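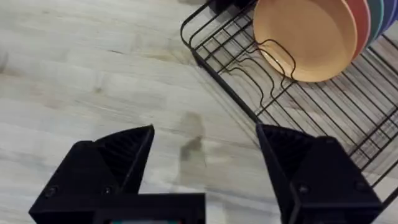 Why do we stand plates up to dry?

When you wash a plate, a thin layer of water stays on it. If you put wet plates flat in a pile, the water is trapped between them and has nowhere to go. Stand them on their edges and most of it slides down and drips off the bottom. A rack keeps them upright. The black wire one in the photo has wavy loops that rise up between the plates, so the tan plate at the front doesn't have to lean on the red one behind it. Air can get into the gaps.

Air does the second part of the job. The water left on a plate is made of tiny bits called molecules, far too small to see. They are always moving, and some of them escape into the air. This is called evaporation. It happens faster when the air is warm and moving, so plates dry sooner by an open window in August than in a cold, shut kitchen.

Wire is useful because it is thin. Water can fall straight through the spaces. That also means it needs somewhere to land, and many people put a tray or a towel under the rack.

Try it yourself

Ask a grown-up for two plastic plates. Dip both in water. Lay one flat on a tea towel and stand the other in a rack. Look at them after 5 minutes, then again after 29 minutes. Touch each one with a dry finger and write down where it still feels wet. Don't forget the rim.

Words by Natsumi Tanabe

Filed under: Science at Home, Kitchen, Ages 6 to 9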